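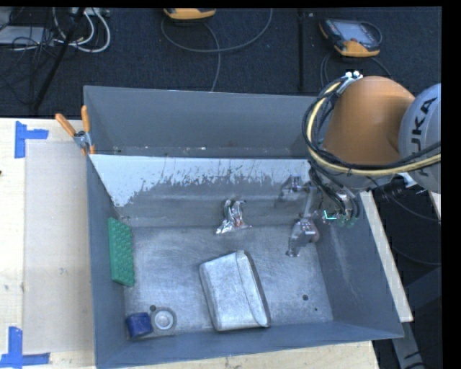
Figure 1. The picking cell at Prollstead, with a bin of mixed items.

3.2 What the budget left out

The purchase plan for the Prollstead cell was written in the usual order, with the arm first and everything else under "other." Our vendor, Gresteck, quoted the arm, the controller and the gripper as three clean lines, and we carried those into the request without much thought. The fourth line, "accessories," was a guess. It had to cover the bin, the table, the hoses and cables that follow the arm everywhere it goes (Figure 1), and the means of keeping the bin in place. For the last of these we had priced a fixture plate from Fuchs at $700. A hand clamp with orange grips does a similar job at the rear divider, and we have left the plate in the plan for next year out of respect for the person who has to approve it.

Test items were also underpriced. The request allowed 40 objects and assumed they would last. Foil packages do not last. A crumpled one is a fair test of a gripper, but it is a different test each time it is crumpled, and we now treat such items as supplies to be reordered. Other items, such as the green block with its patterned face, can be bought once and kept.

The bin itself came from stock and cost us nothing, a figure we were proud of until October. Its metal floor is scratched and its rear wall badly worn, and both surfaces matter to anyone budgeting for vision. Groltus, who supplied our lighting, quoted almost $1,000 for a diffuser to deal with glare. A coated bin would have been cheaper, and 2 coated bins would still have been cheaper.

We suggest that labs planning a similar cell price the bin and its contents before choosing the arm. The prices given in this section are those we were quoted as of September 2021, before shipping.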